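**13th August, bedroom mock-up, step at the foot of the bed**

Today I continued with the low step. The boards are the pine from Gourlay, not finished yet, and I want to keep them raw until we are sure about the height. In May we made the first version from one long box and it was too heavy to carry up the stairs. This one is two boxes, side by side, with the top boards laid lengthwise over them.

Height is 135 mm now. Feng-yi Chang asked for 100, but with 100 the gap under the mattress corner looks strange to me and I also don't have enough short screws. We will discuss.
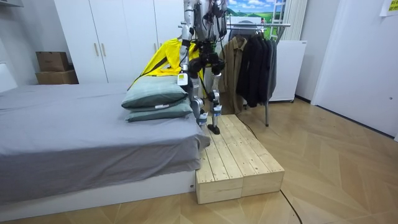
*2 min read*

The step stands against the foot of the bed and goes from the corner toward the middle of the room. The seam between the two boxes is visible at the front. I am not so happy with it, but a cover strip would make one more edge for the toes, so I leave it open. Small knots in the front face are OK, I checked them with the fingernail and they sit firm.

Screws: all heads must be a little under the surface. After the last board I went over the top with 80 grit by hand, only where the holes had raised fibers. Next time drill first, then the countersink, then sand. I did it in the wrong order again.

Bed: the gray fitted sheet is the Tarska one, it goes down over the edges well. The two green-gray pillows stay stacked near the foot for now. The Usska pillows were too thick for this and went back to the shelf.

To do:

- ask Drosetti if they can cut the next boards to length
- felt under both boxes, the floor is wood and I already made one scratch
- decide 135 or 100 with Feng-yi
- soft rounding on the long front edge, before any oil

The oil sample is still on the window side of the workshop. Please don't move it, I want to compare the color tomorrow morning.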